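Stedow Linen Hire: Questions People Keep Asking
Last updated 2022-07-30

How far ahead do I need to book?
Two weeks for most of the year. In December, when every office in Jedport discovers it is having a party, make it five. We have 900 napkins and 180 tablecloths, and one year they were all out on the same night. Jong-dae Myung, who owns the place, still talks about it the way other people talk about a flood.

What size cloth do I want?
Measure the table. Then measure it again, this time with a tape measure. For a cloth that hangs halfway to the floor, add 30 inches to the length and 30 to the width. For one that reaches the floor, add 60. If you are hiring the tables from someone else, ask them for the size and don't accept "standard" as an answer. There are at least four standards.

Do the cloths arrive ironed?
They arrive pressed and folded. They will have fold lines, as folded things do. If the lines bother you, put the cloths on the tables the night before, mist them lightly with plain water and smooth them down with your hands. Most of the lines drop out by morning.

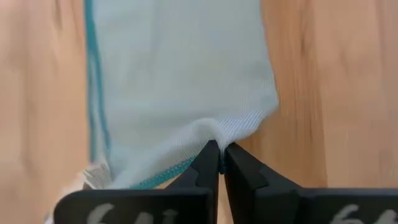 A steamer works faster if you have one. Please don't iron a cloth directly on the table, particularly if the table belongs to your mother-in-law.

Can I get the exact color of my invitations?
Probably not exact. We carry two ranges, Mullow (plain weave, softer colors) and Jang (heavier, with a slight sheen). We will mail you up to six swatches for free. Look at them in the room you are using, at the time of day you are using it. Ivory under hall lighting has ended friendships.

Do I have to wash everything before I send it back?
No, and we'd love it if you didn't. Shake off the crumbs, let anything damp dry out, and put it all in the bags we gave you. Home washing sets stains we could have shifted. Bleach does worse.

What about candle wax?
Leave it alone. Don't pick at it, and don't try the trick with the brown paper unless you have done it before on something you own. Wax comes out for a small cleaning fee. Scorch marks don't come out at all, and then you have bought a tablecloth.

Is there a minimum order?
Yes, $195 for delivery inside Jedport. If you collect from the counter there is no minimum, and one customer comes in every spring for a single napkin – we have stopped asking.

What if I count them and one is missing?
Check the high chairs, the bread baskets and the pockets of anyone under ten. After that, call us on extension 697. You have seven days before we charge for it.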